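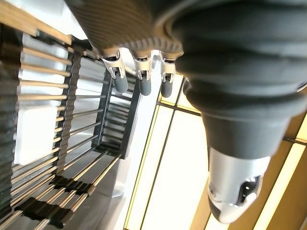

Pramura kitchen arm, long-term review: can it do the washing up yet?

Reviewed by Stavros Gavalas, 24/02/2025

Short answer: it can put plates away if you wash them first. Whether that is worth the money depends on how many plates you have.

The Pramura is a covered arm with a three-fingered hand, sold to small cafes and to the sort of household that already owns two dishwashers. I have had one since May, fixed over the worktop next to the rack. The hand has rubbery grey fingertips and a ribbed palm, and the arm sits inside a thick pleated sleeve. Kouris, who supplied mine, charge extra for the sleeve. Pay it. Cleaning tomato sauce out of a bare joint is a job for a pin and a free evening.

Plates

Good. Side plates and dinner plates go into the metal rack upright and stay there. I kept a log through the whole test. Out of 1,627 plates it dropped 7, and five of those were the same heavy oval one, which I now keep out of its way. It is slow. A full load takes it 50 minutes, and I can do the same load while the kettle boils.

Glasses and mugs

Mugs are fine as long as the handles face the same way. Wine glasses are not. The fingers close gently enough, but the arm brings the glass in at a slant and catches the stem on the rods of the rack. After the third breakage I took glasses off its list.

Cutlery

It cannot pick a teaspoon off a flat worktop. It can lift one from a cup, most of the time. Forks tangle and come up in pairs. I tried the Deka on loan for a fortnight and it was no better with cutlery, though it was quieter, and its smaller fingers coped with egg cups.

The rack matters

I did not expect to be writing about racks, but the choice of rack made more difference than any software update. Wire racks with thin rods can shift when the arm leans on them, and a rack that has moved by a finger's width is enough to make it stop and wait for help. Rubber strips clipped over the rods are cheap and worth having. Gudstead sell a heavier rack with a fixed base and I would buy that before buying any of the add-ons.

Everything else

It will wipe a worktop, leaving a dry patch at each corner. It will not scrub a pan in any useful way. It can carry a folded tea towel but cannot fold one - I gave it a whole afternoon. Setting up took me most of a weekend, and the manual assumes you have done it before.

Noise is a steady hum with a click when the hand opens. You stop hearing it after a few days. Visitors don't.

Who should buy it

A small cafe with one kind of plate and nobody to spare at closing time would get real use from it. For a family kitchen I would wait. Servicing cost me 538 euros for the first visit, and the dishes still have to be scraped, rinsed and sorted by a person before the arm will touch them.

I am keeping mine for the plates.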